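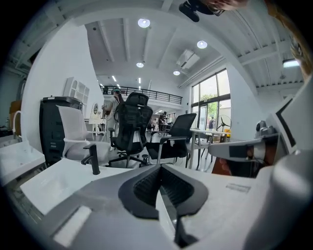 의자부터 줄이라고, 가구 배치는 의자 빼고 나서 생각하는 거라고 댓글 달아 주신 분이 계셨어요. 앉을 사람 수보다 의자가 많은 방은 무조건 창고처럼 된다고요. 읽고 좀 찔렸습니다ㅋㅋ 그래서 오늘은 의자 얘기부터 갑니다. 작업실 정리 타래 이어요.

처음 오신 분들을 위해 짧게. 저희 작업실 이름은 트리스테로(Tristero)고요, 9월에 들어와서 아직도 정리 중입니다. 지난번 타래가 조회 2,251까지 올라가서 깜짝 놀랐어요. 남의 방 치우는 얘기를 이렇게들 좋아하시는 줄 몰랐네...

의자. 흰 메시에 회색 팔걸이 달린 거, 머리받침 있는 키 큰 검정, 등받이 낮고 크롬 프레임인 검정. 셋이 성격이 다 달라서 뭘 빼야 할지 모르겠어요. 한 세트였으면 차라리 쉬웠을 텐데.

제 마음속 1순위는 머리받침 있는 검정입니다. 오후 세 시쯤 뒤로 기대서 천장 보는 시간이 저한텐 꼭 필요하거든요(일하는 중입니다. 진짜로요).

근데 키가 커서 방 한가운데 두면 존재감이 어마어마해요. 손님 오면 다들 그 의자부터 피해 앉음. 사장님 자리 같대요. 사장님 없는데.

흰 의자는 앉으면 평범한데 방이 밝아 보여서 못 내보내겠어요. 검정만 모아 놓으면 확 무거워지더라고요. 낮은 검정은 책상 밑으로 잘 들어가는 게 장점이고요. 이렇게 쓰고 보니 세 개 다 변호하고 있네요;;

일단 중고 가구점 플레스몽(Flesmont)에 낮은 검정 시세를 물어봤습니다. 답이 왔는데 생각보다 훨씬 쌌어요. 그 돈 받고 보내느니 그냥 정들래요. 의자 줄이기 프로젝트 잠정 중단!

다음은 책상. 흰색에 큼직한 거라 물건 올려놓기가 너무 좋습니다. 너무 좋아서 문제예요. 뭐든 들고 들어오면 일단 거기 내려놓게 되고, 그게 며칠씩 살아요.

그래서 규칙을 하나 만들었어요. 퇴근할 때 책상 위에 내 물건은 4개까지만. 컵, 노트, 충전기, 그리고 와일드카드 하나. 와일드카드는 보통 과자입니다.

이 규칙 나흘째까지는 잘 지켜졌고요, 닷새째에 택배가 왔어요. 말줄임표로 대신할게요...

아 그리고 수전! 책상 쪽에 검은 수전이 서 있고 그 옆에 흰 볼이 있잖아요. 더 왼쪽엔 은색 수전도 있고. 작업실 보러 오시는 분들이 거의 다 그 얘길 하세요. 검정이랑 은색이랑 왜 색이 다르냐고. 저도 맞추고 싶은 병이 있는 사람이라 며칠 고민했는데, 어느 날부터 안 거슬리기 시작했어요. 눈이 포기한 듯.

다만 물 쓰는 데랑 종이 두는 데는 확실히 나눠야 합니다. 수전 쪽으로 팔 하나 거리 안에는 종이 금지. 이건 영수증 한 뭉치를 쭈글쭈글하게 말려 본 사람의 조언이에요. 드라이기로 말렸습니다. 500원짜리 영수증까지 다.

라벨 얘기도 물어보셨죠. 아틱스(Atix)라고 저희끼리 부르는 분류표가 있어요. 거창해 보이지만 스프레드시트예요. 칸 이름, 들어갈 물건, 마지막으로 꺼낸 달. 끝.

인쇄해서 붙이는 라벨은 제발 글씨 진하게 뽑으세요. 연한 회색이 예뻐 보여서 그렇게 뽑았다가 다시 뽑는 중입니다. 두 발짝만 떨어져도 안 읽혀요. 예쁜데 안 읽히는 라벨은 스티커임.

벽 선반은 네모칸으로 나뉜 흰색이에요. 이런 선반 쓰시는 분들 공감하실 텐데 칸이 있으면 자꾸 칸마다 주제를 주고 싶어집니다. 여기는 실, 여기는 테이프, 여기는 건전지. 그러다 보면 주제 없는 물건들이 갈 데가 없어져요.

그래서 한 칸은 아예 '모르겠음' 칸으로 정했어요. 정리 책에서는 절대 하지 말라던데 저는 이게 있어야 나머지 칸이 버팁니다. 토요일마다 모르겠음 칸만 비워요. 커피 내리는 동안이면 끝나요.

선반 아래쪽엔 동그란 탁상 거울이 하나 있는데, 이거 은근히 일 많이 합니다. 나가기 전에 얼굴에 펜 자국 없나 보는 용도. 여기서 일하면 왜 그렇게 얼굴에 펜이 묻을까요?

까만 장도 하나 있어요. 옆면에 통풍구 뚫린 키 큰 거. 이건 자리를 옮길까 말까 제일 오래 떠든 가구인데, 다음에 줄자 들고 제대로 재 보고 다시 쓸게요. 통풍구 막으면 안 되니까 벽에 딱 붙이자는 안은 기각됐습니다.

종이 상자 처리법 물어보신 분! 저는 상자를 10개까지만 남기기로 했어요. 크기별로 하나씩만 접어 두고 나머지는 분리수거. 언젠가 쓸 것 같은 상자는 진짜로 언젠가 쓰긴 하는데, 그날 보면 꼭 크기가 안 맞아요.

벽 쪽에 아직 상자 보인다고요? 네. 그건 합의가 안 끝난 상자입니다.

잠깐 쉬면서 악귈(Akgül)에서 렌틸 수프 먹고 왔어요. 작업실에서 걸어서 금방인데 빵을 달라는 대로 더 주십니다. 정리하는 날은 탄수화물이 많이 필요해요. 여기 얘긴 따로 타래 하나 팔게요.

배부르니까 이제 조명 갑니다. 사실 제가 제일 하고 싶었던 얘기예요.

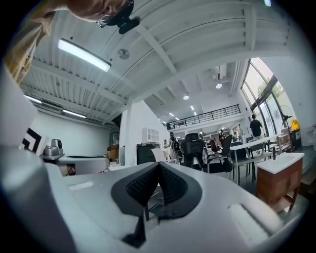

조명은 자리 배치보다 먼저 봤어야 했어요. 저는 가구 다 놓고 나서야 고개를 들었거든요. 책상 방향 정하실 분들은 꼭 불부터 켜고 위를 한참 보세요. 저희는 골이 진 흰 천장에 길쭉한 형광등이 달려 있고 왼쪽 벽을 따라서도 긴 등이 이어지는데, 안쪽으로 가면 한 단 높은 천장에 동그란 매입등이에요. 한 공간인데 빛 나오는 모양이 달라서 손으로 하는 일은 긴 등 쪽, 수다 떨고 쉬는 일은 동그란 등 쪽으로 나누기로 했습니다.

이렇게 나누고 나니까 의자 문제도 좀 풀리더라고요. 흰 의자는 작업하는 쪽, 머리받침 의자는 쉬는 쪽. 낮은 검정은 그때그때 끌고 다니는 걸로. 끌고 다니면 되니까요 뭐.

천장 가로지르는 흰 철골 보는 호불호가 갈려요. 저는 호! 천장이랑 같은 흰색이라 튀지도 않고, 가리면 오히려 답답할 것 같아요. 화분 걸자는 의견이 나왔는데 물은 누가 줄 거냐고 물으니까 다들 조용해졌습니다.

천을 늘어뜨려서 빛을 좀 부드럽게 하면 어떻겠냐는 분도 계셨는데, 형광등 가까이 천 다는 건 겁나서 패스할게요. 대신 책상에 작은 스탠드를 하나 둘까 해요. 노란 불로. 저녁에 긴 등 켜 놓고 있으면 얼굴이 너무 솔직하게 보여서...

스탠드 고르느라 장바구니 담았다 뺐다를 500번 넘게 한 기분입니다. 목이 꺾이는 거랑 안 꺾이는 거 중에 뭐가 나아요? 받침 무거운 게 좋다는 말은 많이 들었어요. 집게형 쓰시는 분들 책상에 자국 안 남는지도 궁금합니다.

색은 흰색이랑 검정 사이에서 고민 중. 책상이 하야니까 흰색이 무난한데, 검은 수전 옆에 검은 스탠드가 서 있으면 둘이 친구 같고 좋지 않을까요. 저만 그런가요.

아 맞다, 전에 바닥 매트 추천해 주신 분 감사해요. 의자 끄는 소리 때문에 여쭤본 거였는데 일단 작은 걸로 하나 시켰고요, 오면 써 보고 후기 남길게요.

다음 타래에서는 선반 칸이랑 까만 장 속 정리할 거예요. 라벨도 진하게 다시 뽑아서 보여 드릴게요! 모르겠음 칸 이름을 좀 더 있어 보이게 바꾸고 싶은데 좋은 이름 있으면 답글로 주세요. '보류'랑 '기타'는 이미 탈락했습니다.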